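Tags: Datasets / Small objects / Tabletop sorting / Crafts

# Clerisico Odds and Ends

A collection of small things on tables, and of the slow, oddly pleasant job of sorting them.

If you have ever tipped out the bottom of a craft drawer, you know the material already: beads that have drifted away from their string, little black bits that belonged to something once, a rounded lump in a nice color that you keep because it's a nice color. Odds and Ends is a whole dataset of exactly that stuff, laid out on plain surfaces so that the pieces get all the attention. We love it and we hope you find something good to do with it!

## What's in it

The full release has 1567 images. Each one comes with a short plain-text note listing the loose pieces in view, and a grouping label that says how we'd sort them if they were ours to put away.

There are two parts:

- `millalari/` holds the decorative side: beads, bead clusters, charms, buttons, shiny things in general.
- `feyisa/` holds the mixed tables, where decorative pieces share the space with plain ones and the sorting gets interesting.

Most people who try the set start with `millalari/` because it's prettier. Fair enough, but please don't skip the mixed tables (they're our favorites, and they're where most of the arguments about labels happened).

## Why small things

Big objects are easy to talk about. A chair is a chair from nearly every side. A piece the size of a fingernail is much harder: turn it over and it's a different shape, move the lamp and a bead that looked pink goes red in the middle. Two beads touching can read as one object, and whether they *are* one object depends on what's holding them together, which you often can't tell until you pick them up.

We got hooked on that problem while clearing out a shared craft table in February. What was supposed to be an afternoon's tidying went on for the rest of the month, mainly due to long discussions over whether a stuck-together pair goes in the bead jar or the "deal with later" jar. The "deal with later" jar is now a label in its own right. It's called `later` and it's used more than we planned.

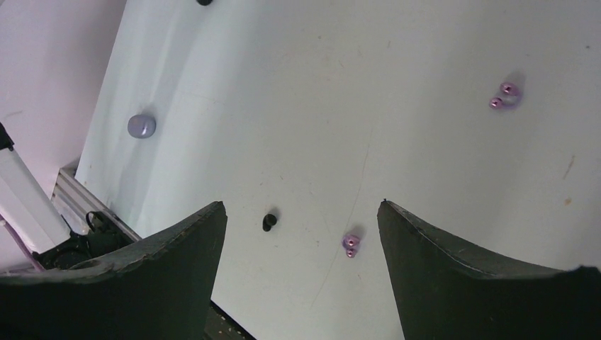 Color is the first thing most people sort by, and it works nicely right up until it doesn't. Pink-purple pieces go together without any fuss. Then a lavender-gray one turns up, and one person puts it with the purples, another with the grays, and both are a bit surprised that anyone would do otherwise. We kept both opinions in the notes wherever they differed. Look for `alt_group` in the label files if disagreement is what you're after!

Shape is the second pass. We use a very short vocabulary on purpose: bead, cluster, rounded, flat, long, bent, other. "Bent" earned its place after a run of small dark pieces that were neither round nor long and that everybody described with a hand gesture.

Shine comes third, and only in `millalari/`. A metallic bead with a bright highlight gets `shiny: yes`, anything dull gets `shiny: no`, and there's no middle setting. We tried one and dropped it within a day.

## Label format

Labels are plain text, one piece or cluster per line:

 group: pink_purple
 shape: cluster
 shiny: yes
 whole: unsure

The `whole` field says whether we think the piece is complete or has come off something bigger. The allowed values are `yes`, `no` and `unsure`. You'll see a lot of `unsure`, and please don't treat it as missing data. Plenty of little things look finished and aren't, or look like a broken-off end and turn out to be sold that way by the bagful.

Pieces only partly in view get the line `partial: yes`. Their shape is labeled from the part that shows, so a piece marked `rounded` might have a perfectly square other half. Shadows are never labeled.

## Tables and light

Surfaces are mostly pale, with a few darker ones mixed into `feyisa/`. Pale tops are lovely for dark pieces and hard on anything translucent, where the base of a bead cluster can nearly melt into its own shadow. If your method does well on black pieces and badly on see-through ones, welcome to the club. Over 200 of the label files have a free-text `note` line, and a good share of those are about just this.

We did very little to the light. Some tables have soft shadows and some have hard ones, and we left both alone.

## Suggested uses

- Grouping by color or shape with very small targets
- Telling a touching pair from a single piece
- Testing how well short written notes match what's on a table
- Planning a sensible order for clearing a surface

That last one is great fun as a paper exercise, too. Print a few, hand them around, and ask people which piece they'd pick up first. Some go straight for the biggest, some for the nearest, and there's always somebody who starts by pushing everything into a line.

## Splits

We hold out 400 images for testing and leave the rest for you to divide however suits your work. The held-out list is in `test.txt`. Both folders appear in it.

## Known problems

Group names changed once, early on. If you have the preview from the Randmont page, `mauve` became `pink_purple` and `slate` was merged into `gray`. The current files are consistent, but scripts written for the preview will need a small fix.

The word `cluster` is used for beads joined by a base and also for beads simply resting against each other. We went back and forth on splitting it and haven't settled the matter.

Sizes are relative. "Small" means small next to the other things on that table, so please don't compare it across images.

## Corrections

Yes please! Send the file name, the line you'd change and what you'd change it to. If it's about lavender, expect a long reply.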